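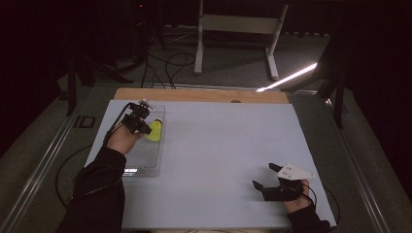

A shuttlecock, a clear tray and two hand-held grippers at a workbench.

I run the returns and repacking floor at Janside, a sporting goods distributor, and I've become the person at dinner who won't stop talking about automation. My family has asked me to write it down instead, so here goes.

When we started preparing for robots last winter, I expected to be writing a gloomy piece by now. I have 19 years in warehouses behind me and I've seen machines arrive with a ribbon on them and leave under a tarp. What I didn't expect was that the most interesting job in the building would turn out to be teaching one. You pick up a pair of grippers, one in each hand, and you do the work through them: shuttlecocks, grip tape, little bags of eyelets, all the fiddly stuff that comes back to us in the wrong box. The movements are recorded and the machine learns from them. We call the project Gito, and people sign up for it. They really sign up!

Try holding a shuttlecock with two stiff fingers and you'll understand the appeal. Squeeze the skirt and you've bent it. Take it by the tip and suddenly it behaves (mostly). Hidayah Rahman worked that out on her first shift, along with a dozen other things about how our stock wants to be held, and for the first time in her years here somebody wrote those things down as knowledge. Before Gito we called it "being quick."

I think that is the biggest change, bigger than the speed. Packing has always been skilled work, and we paid and talked about it as if it weren't. Once you have to show a machine how to do something, you see how much the hands were doing all along. Fouad Morsy has a way of nudging an item against the side of a tray to turn it before he picks it up. I'd walked past him doing that for years and never noticed.

We have 77 people on the floor. By summer they had recorded 1,126 sessions between them, and the conversations at break had changed: people compare grips, argue about trays, complain about cables. Chaimae Ait Ali moved from the night line to reviewing recordings full time, and she's now the one who decides which ones are good enough to learn from. She got a raise for it, and she should have.

I do have worries. Holding grippers for a whole shift is hard on the wrists, and we were slow to set limits. It should have been in the plan from the start. I also think the people who teach a system ought to have a claim on what it earns. If a machine packs well because Latifa Ouali packs well, then Latifa's skill is still in the building after she goes home, and a thank-you lunch doesn't cover that. We have a written promise that no one loses a job to Gito before the end of next year. I'd like it to be longer, and I've told management so, loudly.

Still, I keep coming back to how much fun it has been to watch. I've seen people who were told for years to keep their heads down explain their craft to a room of engineers, and the engineers took notes. If your company is thinking about this kind of thing, put the packers in the first meeting, pay them for what they teach, and go and hold the grippers yourself for an hour. I dropped nearly everything. I'm going back in December for another try.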